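Part 3: Setting out the fruit plate

By now you've got your table clear and the cloth on. If you skipped Part 2, go back and do the cloth first, it's a pain to slide it under a full plate (ask me how I learned that one). I use the light blue cloth from the Lommont set with the writing on it. Any cloth will do as long as it lies fairly flat where the plate goes.

What you need: one round white plate, wide and shallow. A mix of small fruit. Paper towels. My own plate is the Dredel one with the thin rim line, and I love it because the line tells me where to stop!

1. Wash everything and dry it well. I give tomatoes and apples a good rub and leave the citrus on a towel for about 30 minutes.

2. Put the plate down where you want it to end up. You won't want to move it once it's loaded.

3. Tip your fruit out onto the cloth to the left of the plate. Go right if you're left-handed. A loose pile is fine, you just want to see what you've got.

NOTE: Don't stack the pile high. Round fruit rolls, and limes are the worst of the bunch.

4. Start moving pieces across one at a time. Pick up small tomatoes by the sides, gently, and set them down instead of dropping them.

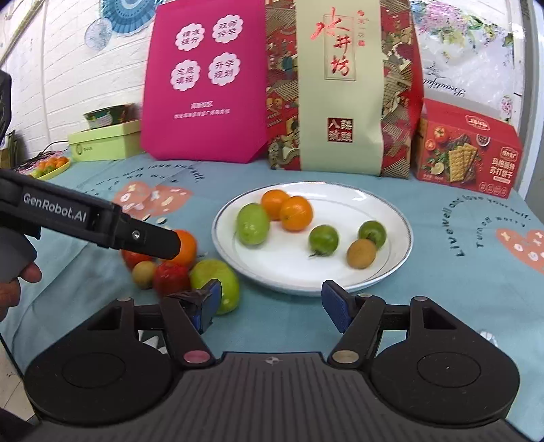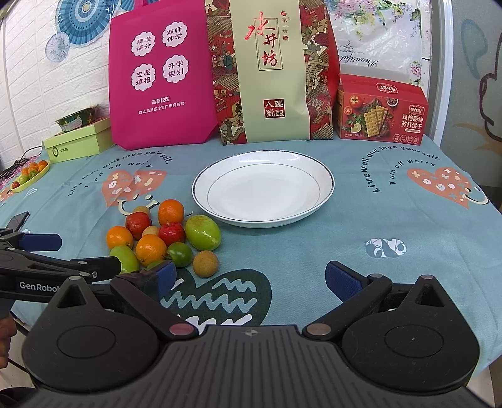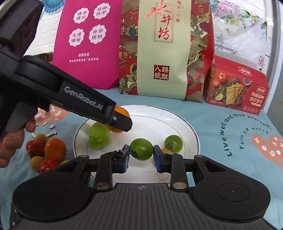
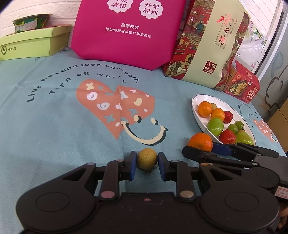
5. Keep the big pieces toward the middle and back, then fill in with the small ones. I like two of the same color side by side and then something different next to them, but go with your own taste here.

6. Turn the stem scars down if they bother you. I leave a few showing on the tomatoes - I think they're pretty.

7. Stop when the rim is still clear all the way around. If you have fruit left over, put it in a bowl for the kitchen. Please don't make a pyramid, it looks great until the first person takes an orange from the bottom.

CAUTION: Check each piece for soft spots as you go. One bruised tomato will leak onto everything under it, and tomato juice on a printed cloth needs cold water right away. Hot water set a stain in my first Lommont cloth and it never came out.

An all-tomato plate works too, by the way! Mix up reds, oranges and greens and it's every bit as cheerful as the mixed fruit version. I'd keep those for a lunch table, with a little dish of salt nearby. For that dish I use the tiny Tokard one, but an egg cup is fine.

8. Smooth out the cloth in front of the plate with the flat of your hand. Don't tug at the corners or the whole thing will travel.

How long will it keep? Mine stays out for the afternoon and then anything ripe goes in the fridge. Firm mangoes can stay on the counter until they give a little when you press them. Cut fruit is a different job and I cover it in Part 4, along with the Navarro covers and how to wash them.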